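Cream kitchen cupboards – paint the doors or swap them?
Posted in Kitchens by hobnob_jen

We moved in last July and the kitchen is solid enough but very, very cream. Cream doors, beige worktop, beige floor tiles, the lot. I'd love a dusty green. My brother-in-law says painted doors always chip round the handles and I should order new fronts from Gasetti, but they want a fortune for 14 doors. Has anyone painted theirs and lived with it for a bit? We've got a dog and a toddler, if that matters.
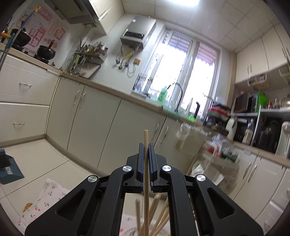 Cream cupboards, beige worktop and the silver handles

I'd like to keep the handles if I can. Budget is tight till Christmas.

Iker Sotomayor
Did mine three years ago and they still look decent, so ignore your brother-in-law! The boring bit is the cleaning. Sugar soap, rinse, let it dry, then do it again near the hob, where the grease gets everywhere. Take the doors off and number them inside the hinge hole with pencil (I didn't, and spent a whole Saturday swearing). Light sand, one coat of Jurnow primer, two thin coats of satin with a foam roller. Then leave it alone for 5 days before you put the handles back. Mine chipped in one spot and that was me being impatient.

mrs_tibbs
just get new doors, life's too short

Pollyanna W
Check what they're made of first. If it's a vinyl wrap and it's peeling at the corners, paint won't save it. I paid 56 quid for primer and paint from Frei and had loads left over – it did the bathroom cabinet too.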